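Workspace Notes | Kitchen and Break Areas

Thu 11 February

White shared tables: surface care, grommet holes and where the condiments go

The white tables from Jurnau have been in use in the Clerkon building since the start of the month. Most of the messages received so far concern three matters: stains, the holes in the tabletop, and items left standing next to the toaster oven. This item covers all of them and replaces the sheet taped inside the cupboard door.

Surface. The top is white and shows everything. Ketchup, mustard, beet juice and orange juice should be wiped up with a damp cloth as soon as they land. Ketchup left overnight leaves a pink ring that takes two or more passes to lift. Use the mild spray from the supply shelf. Do not use scouring powder or the green side of a sponge, both of which dull the finish in patches that cannot be polished out.

Bottles. A bottle that has been opened carries sauce on the cap and neck, and the residue ends up on whatever the bottle is put down on. Keep the ketchup on a plate. The plate catches drips, goes in the dishwasher with everything else and can be moved in one piece when the table is wiped. A plate with a raised rim is preferred to a flat one.

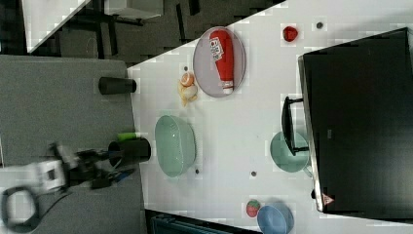

Ketchup bottle on its plate, with the oval basin at the left of the table.

Laying the bottle on its side is acceptable if the cap is closed fully. Check that it has clicked before putting it down. A bottle stored on its side also pours sooner, as the contents are already near the neck. Bottles that no longer close properly should be thrown away even if they are half full.

Basins. Basins may be used on the table for rinsed produce or for collecting items before they are put away. Empty the water at the sink first. A basin that has been carried over with water still in it tends to drip through the nearest hole onto the shelf below. Basins are to be returned to the sink area by the end of the day.

Holes. The round holes in the tabletop are cable pass-throughs. They were specified by Võ for rooms where the same tables are used as desks, and the kitchen tables came from the same order. They are not drains and should not be used for crumbs. Keep small fruit and bottle caps clear of them. Uko has quoted for snap-in covers in white and black, and a sample set of 8 is due before the end of February. Until covers are fitted, wipe toward the front edge of the table, away from the holes, and collect crumbs in the cloth. 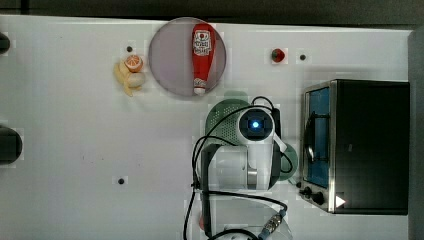 Posted by Workspace Desk, Clerkon

Toaster oven. The oven stays at the right side of the table. The housing and the front both get hot in use, and the glass door holds heat for some time after the knobs are turned back to zero. The following apply:

Leave a clear space of at least 4 inches on every open side. Plates, fruit and bottles belong farther along the table.

Do not store anything on top of the oven. Paper towels have been found there twice.

The front is brushed steel. Wipe along the grain with a damp cloth, then dry it. Circular wiping leaves marks that show under the ceiling lights.

Empty the crumb tray every Friday, or sooner after anything with cheese.

Do not spray cleaner on the door glass while the oven is warm. Spray the cloth.

Fruit. Bananas and cut fruit should be on a plate or in a bowl. Orange slices are acidic and sticky, and a slice left directly on the surface for an afternoon will leave a dull mark in the shape of the slice. Whole fruit does less harm but rolls, and small items are found under the table most mornings. Anything cut and not eaten by 3 p.m. goes in the compost bin.

Plates. The round plates in mixed colors are for general use and may be taken to any table on the floor. Return them to the rack. There are 9 on the stock list, and replacements will be ordered when the number drops below that.

Faults with a table (wobble, chipped edge, loose leg) should be reported with the table number, which is on the underside at the left front corner. Faults with the oven should be reported the same day, and the oven unplugged until it has been checked.

Contact Workspace Desk | © Clerkon | Back to top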